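From: Kai-wen Tsai
To: evdale-neighbors list
Subject: Re: [evdale-neighbors] ward boundaries, what did they really vote on

Ok replying to the whole list because I got the same question from several people off list and I can't keep typing it out. Sorry for the length, I'm doing this on my lunch and I have to be back by 1:30.

On the earlier message, Dorrie wrote:

> I went through the packet the city clerk posted and I am more confused
> than when I started. Page one says the council "accepted" the ward
> map. Then the agenda for the April meeting has the map on it again as
> a first reading. So is it done or not? My neighbor says we are
> already in Ward 2 and that we can't vote for our current council
> member anymore. She heard it from someone at the Zoubi counter.
>
> Also, why is the line going down the middle of Clesau Street? My side
> goes one way and the houses I can see from my porch go the other. We
> share a storm drain and a bus stop. It makes no sense to me.
>
> And is there any point in writing in, or is that just for show?
>
> Dorrie

Short answer – not done. You are still in whatever ward you were in last year. Your neighbor is wrong, or the person at Zoubi is wrong, whichever.

Longer answer. "Accepted" in the minutes means the council accepted the consultant's report. The report has the map in it. Accepting a report is like signing for a delivery, they are saying yes we recieved this. The map itself has to go through as an ordinance, and an ordinance in Evdale needs 2 readings. First reading is on the April agenda. Second reading is whenever they schedule it after that, and there has to be a public hearing in between. I asked the clerk's office for the hearing date and was told it would be posted "when it is set." Make of that what you will.

Even after second reading it doesn't change who represents you until the next city election. The current members finish their terms for the wards they were elected from. So if your street light is out, call the same person you called before. 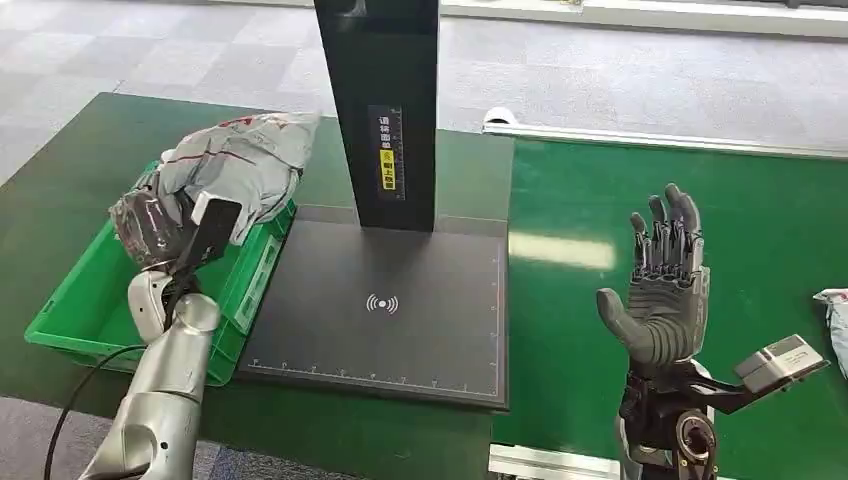
Now Clesau Street. I read the part of the report about it twice and here is what I think happened. The wards have to come out close to even in population, and the old Ward 3 had gotten too big because of all the building out by Osovham. So they had to peel people off it somewhere. The easy way would be to move the Osovham apartments into Ward 4 as a block. But that would have put Ward 4 over, so then they have to push people out of Ward 4 into Ward 2, and so on around the circle. Clesau Street is where the circle ended. They needed up to 400 people and your side of the street plus the two cul-de-sacs behind it came out right.

I don't love it either. The report lists "keep neighborhoods whole where practical" as a goal and then splits one right down the centerline. There was an alternate map, Map C, that ran the line along the creek instead. Nicer shape. Kept both sides of Clesau together and kept the school with the streets that feed into it. It got dropped after the second work session and I can't find any discussion of why. The work session minutes are half a page. Somebody moved to take it off the table, somebody seconded, all in favor. If anyone on this list was in the room please tell us what was said, I had a work thing and missed it.

My guess, and it's only a guess, is that Map C put two sitting members in the same ward. You can check that yourself, the addresses are on the candidate filings. I'm not accusing anyone of anything. But if that was the reason I'd like to hear them say it out loud at the hearing.

As for wether to write in – yes, please do. Last time around (the polling place thing) they got 80 letters and changed two of the locations. Not all of what people wanted but it wasn't nothing. A few things that seem to help:

Use your street address. Letters without one get filed as general comment and don't go in the packet.

Say which map you mean. There's A, B, B-revised, and C, and the one going to first reading is B-revised. If you write "the map" the clerk has to guess.

Say what you share with the people on the other side of the line. The storm drain is good, Dorrie, put the storm drain in. Bus stop also. Same school, same flooding, same complaint about trucks cutting through, all of it counts. "I don't like it" gets counted but doesn't get read.

Keep it to a page.

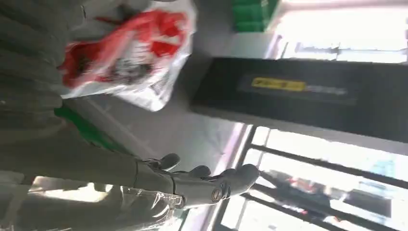 A gray robotic hand, with a red-and-white shopping bag off to one side.

Couple other things people asked.

Precincts are not wards. Your precinct is where you go to vote, the county draws those, and the county redoes them after the city is finished. So your polling place might move too but that's a separate letter you'll get from the county, not from Evdale.

School board districts don't change from this. Different lines, different people, different fight.

Someone asked if the Osovham residents were told. There was a notice in the utility bill insert, but most of the apartments there don't get a utility bill, the landlord does. I called the management office and offered to drop off a flyer. The woman who picked up said she'd ask. Haven't heard back. If you know anybody who lives out there, forward this to them, they are the biggest single group being moved around and I have not seen one comment from them in the packet.

On speaking at the hearing: you get three minutes, sign up at the door before it starts, and they do cut you off. You can't give your minutes to somebody else, they stopped allowing that. If several of you from Clesau want to go, split up the points so you're not all saying the same thing. One person on the school, one on drainage, one on why Map C went away. I'll take Map C if no one else wants it.

I have a pdf of B-revised with the street names large enough to read. The one on the city site is useless unless you zoom way in and then it goes blurry. It's too big for the list so write me off list and I'll send it.

Also please change the subject line if you're going to talk about the leaf pickup. Two threads got tangled last week and I still don't know who has the extra bags.

Gotta go. More when the clerk posts a hearing date.

Kai-wen

evdale-neighbors list archive | Contact the list owner | Messages copyright their authors | Back to top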